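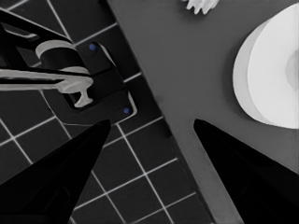
How many demonstrations does a person need to give before the arm can repeat a task without help? In our trials 60 were enough for the simpler tasks, and the harder ones were still improving when we stopped at 343.

4. Collecting the demonstrations

4.1 Remote control

All demonstrations were given by remote control in simulation. The operator held the Daltulari handset, and the simulated gripper copied the position and tilt of the hand. A trigger under the first finger opened and closed the gripper. We had first planned to let operators drag the arm by hand, as in the earlier Mesenero study, but a simulated arm cannot be held, and the handset was the closest match we could find.

Figure 4 gives the gripper's view in the washroom setting, with the fingers open, the faucet on the tiled side and the toilet paper roll on the countertop. Operators worked from this view and from a second, fixed view of the whole room, and could switch between them at any time. Most kept to the fixed view while moving across the room and changed over for the last part of the reach.

4.2 Operators and practice

Three operators took part. Rory Cairns had used the handset before; the other two had not, and were given a practice period on a block-moving task that does not appear in our results. Francine Charbonneau checked every recording and marked the point at which each reach ended and each grasp began. Recordings in which the operator let go of the handset were thrown away. Those with a missed first grasp were kept - we wanted the arm to see how a person recovers from a miss.

4.3 Storage

Each recording holds the handset position, the finger opening and both views. Files were written in the Plallura format and turned into training sets with the Esteves tools. The training sets were fixed on 2 February 2020, and recordings made in March were used only for testing.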